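Desk-clearing tips from the Drallura grasping trials (with a grain of salt)

Filed under: Paper clutter

Every few months a research group announces that robots will soon tidy our desks. The latest is the Rasum report, put out by the people at Viklund, and it claims a policy trained on 1613 hand-held gripper demonstrations can pick up and put away "everyday paper goods." I read the whole thing over a pot of tea. The headline rests on 280 test picks. Of those, 174 ended with the item where it belonged, and I'd be looking for a new helper at that rate.

Still, the method section has a few things in it worth stealing for your own desk.

Pick up thin booklets by the spine. The report's best results came from pinching near the fold. Grab the open side and the cover flares, and then you're chasing pages.

Stand them upright before you move them. A booklet lying flat gives fingers very little to get under, soft ribbed ones included. Slide it to the edge of the desk first, then lift.

Don't stack on a closed laptop. The Privgate test desks had tubs and cartons left all over on purpose, and the authors call this "realistic clutter." Fair enough, my kitchen table looks the same. But a round tub on a slippery lid is asking for trouble, whoever is reaching past it.

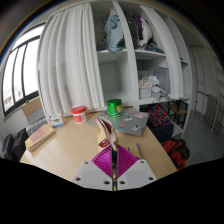 Sort by thickness before you sort by subject. I was doubtful about this one, and I'm still not sold on the reason given, which leans on a chart with no error bars. It did work on my pile of manuals and takeout menus, though. Thick books go down first and flat, thin things go in a rack.

What I'd ignore is the claim about time saved. They compared the robot with 2 people, both from their own lab, and left out the setup. Anyone can look quick if you don't count finding the extension cord.

I'll have another look if they publish the failures. Until then – a magazine rack from the thrift store and ten minutes after supper.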